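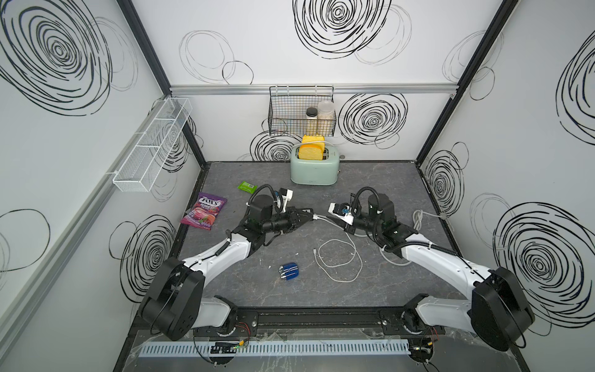
Romain Sabatier has argued that small claims limits do little for tenants, as most deposit disputes never reach a hearing at all. We tested that view against the court files of Drornora. Of 600 deposit claims opened after the limit was raised in March, 565 had a usable record, and 87 of those ended in a ruling by a judge. The rest were settled, dropped or left without service on the landlord.
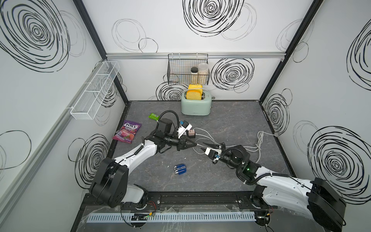

Figure 2. Two arms, each holding a small white plug.
Settlement did not mean the tenant gave up. In many files the landlord paid soon after the papers were served – often the full deposit, less cleaning costs. Rezaei's earlier study of Corno found the same pattern under a lower limit, so we do not credit the change in the limit for it.
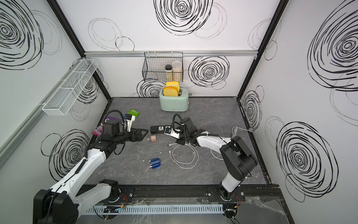 Figure 3. Toaster below a hanging wire basket with two jars.
Claims left without service are harder to read. The clerk's notes give a reason in only a few of them, usually a wrong address.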